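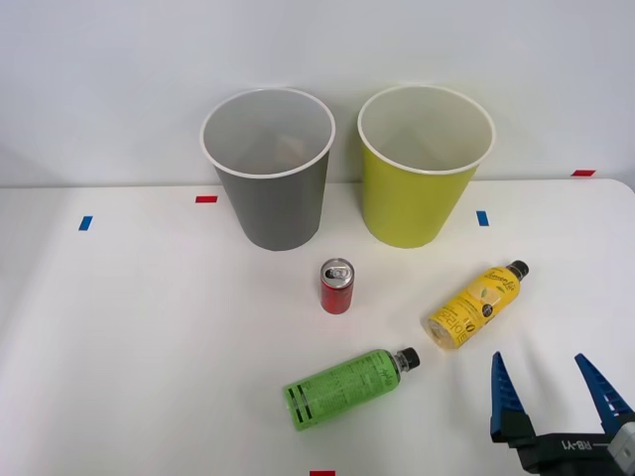 Orkivden Tabletop Teleop, data card

Contents

The set holds 321 teleoperated episodes recorded at the Werkerura bench with an RB-Y1. The operator drives the arm by remote control from a leader device. Each episode is one attempt at a sorting instruction, stored with joint positions, gripper width and video from a fixed camera. Episodes are capped at 3000 steps. Control rate is 50 Hz.

Setup

Objects start on a white tabletop with two cups at the back. Strips of red and blue tape mark positions on the surface. Bottles are laid on their sides, caps pointing away from the operator's side of the table.

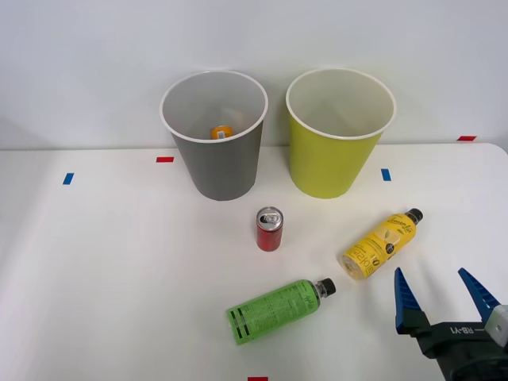
Labels are assigned per episode by the Ambrose script and checked by hand. A cup's contents at the first frame are written to the start_state field — the small orange object at the bottom of the gray cup goes there, under "other". Its class is left open.

Known issues

28 episodes have a late gripper timestamp. They are listed in ollton_skip.txt and left out of the default split.

Last updated 22nd January.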